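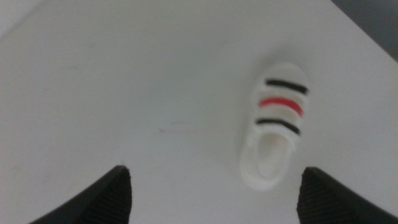

Ticket 321
Product: Anatent starch binder, dry powder grade
Site: Drirnbridge coating line
Opened: 23/05/2026
Status: closed, with one open point
Priority: normal

Problem as reported

The coating color made with Anatent powder has lumps. The lumps are soft, clear on the outside and white inside when we cut them with a knife. They block the filter bag before the pump. The operator has to change the bag in the middle of the run, and after the change the viscosity is lower than what the recipe says. We did not have this trouble with the old liquid binder, only after we changed to the powder in March.

Please excuse my English, I write everything in detail so that the other sites can follow.

What we checked first

The powder itself. I took one sample from the open bag and one from a closed bag. Both run freely through the sieve and nothing stays on it. So the lumps are not in the bag, they are made in our tank.

The water. Same supply as before, same hardness. I also tried deionized water in the laboratory beaker and got the same lumps, so I stopped looking at the water.

The mixer. The blade is not damaged. The speed on the display agrees with the speed I measured at the shaft.

First attempt

The supplier sheet says to add the powder "into the vortex". We were adding it at the wall of the tank, because the opening is there. I asked the shift to add it in the middle with a long scoop. The result was better, but not good. The filter bag still had lumps at the end of the batch, smaller than before.

Second attempt

I suspected the temperature. The recipe was written for the liquid binder, and it starts with warm water. With a powder of this type, each grain swells on the outside very quickly in warm water and makes a skin. The water can not go through the skin, and the inside stays dry. I believe this is exactly what we see when we cut the lump.

In the laboratory I made the same mix at two starting temperatures. At 30 degrees there were no lumps after the normal mixing time. At the temperature of our recipe there were many. 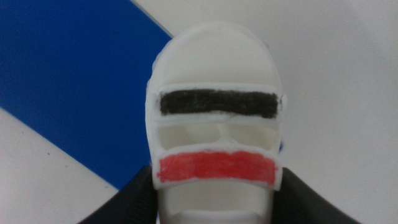 We then repeated it in the small tank, starting at 30 degrees and heating only after all the powder was in. The filter bag was clean. I let the batch stand until the next shift and the viscosity did not fall, it went up a little. I think the last grains needed this time.

Third attempt, full tank

Not so good in the beginning. The big tank keeps heat in the jacket from the batch before, so the water was warmer at the wall than the probe showed. We got a ring of gel on the wall at the liquid level. The probe is in the center and can not see this.

Solution was to open the cold side of the jacket for 27 minutes before filling. It is a long time, and production was not happy, but the ring did not come back in 3 batches.

About the low viscosity

This was the same fault, in my opinion. The binder which is in the lumps is not in the water, and then it goes out with the filter bag. When the lumps disappeared, the viscosity returned to the recipe value without any change in the dose. Please do not correct the viscosity by adding more powder. The Fokodside site did this and they had a color that became too thick in the pipe some hours later.

Changes made in the recipe

Step 1: cool the jacket, then fill the water.
Step 2: check that the water is at 30 degrees or below, with the hand probe, near the wall.
Step 3: mixer on, powder in the middle, slowly with the scoop.
Step 4: wait until no white points are visible on the surface.
Step 5: heat to the cooking temperature as before.
Step 6: pigment only after cooking.

Open point

The Kyei dispersant was always added together with the binder. I moved it to the pigment step, and it made no difference that I could measure. I do not know if it is needed in the first step for some other reason. The person who wrote the old recipe left no note. I keep this point open and the rest I close.

Comments (4)

Reader at Fokodside: We confirm the thick pipe. It took us a full shift to flush it. We cool the jacket now also, but our valve is slow and we need longer than you.

Reader, laboratory: Did you try to mix the powder dry with a part of the pigment before adding? It separates the grains and then you can use warmer water.

Reply from ticket author: Not yet. Our pigment comes as slurry, so I would have to order dry pigment only for the test. If you have numbers, please send them to me.

Reader, night shift: The hand probe near the wall is a good idea, but please put a hook for it. It was in the drain yesterday.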